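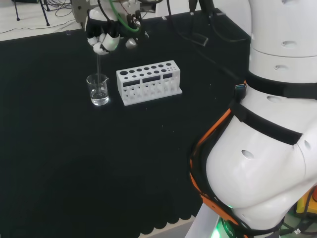 Re: [wells] Hard water and the old boiler

Ferdinand Prantl wrote:
> My kettle is white again after 17 days. Did the
> level change since they joined us to the Clitby
> pipe? And does vinegar harm the boiler seals?

Dear Ferdinand, dear all,

I have the same trouble on the upper road. Before the new pipe I cleaned the kettle two times in a year, now it is every month. For the seals I would ask Kaczmarczyk, they installed most of the boilers in our street. Please do not use vinegar before they answer.

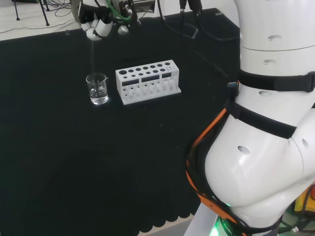
Harnau, Sun 7 January

I add what I learned at the water office. They keep our boiler water at up to 55 degrees in their advice sheet, because more heat makes more scale. The Falance filter costs 1,025 with fitting, which I find too much for one house. Maybe two neighbors could share the delivery cost. The next reading of the meters is in March.
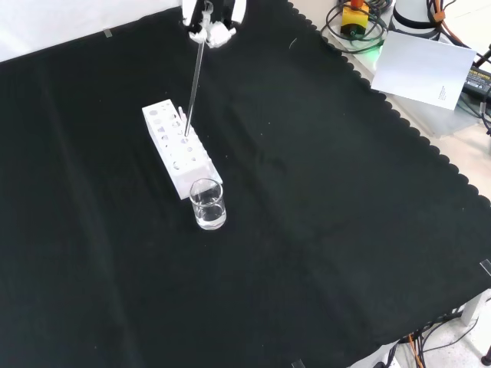
Glass rod, beaker and test tube rack on black cloth

With kind regards from the upper road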